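Desk clear-out, part one

21 July 2024

Quick one tonight as I've got to be up early. I finally started on the desk stuff. It's been on the list since February, when we moved to Alcombe and everything went into one big box marked MISC (never do this).

Rule was simple - everything out of the box, only put back what I'd use this month. Managed the first bit. Second bit, less so. Kept the lamp obviously, the one with the round wooden foot and the big white shade. It leans. I like that it leans. Pens I was stricter with, tested them all on the back of an envelope and binned anything that scratched. And then a see-through plastic bag I'd meant to use for the spare refills, all scrunched up on the wood next to a couple of pens.

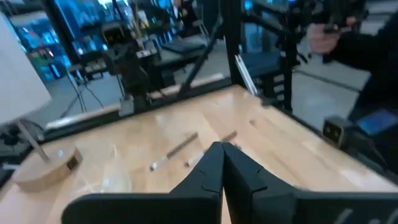

What went

Dried-up highlighters. 3 staplers, why. A Drendley catalogue I'd kept for one page and then couldn't remember which page. Receipts, loads, mostly for things I no longer own.

What stayed

Lamp. The good pens. The notebook from Edari, even though I've only written in the first 10 pages and most of thats shopping lists. A tin of paperclips becuase you do need them twice a year.

Still to do

The cables. I'm not ready to talk about the cables. Also want to oil a wooden top properly before winter, so if anyone has a favourite oil that doesn't stink the place out for a week, leave me a comment. Right, bed.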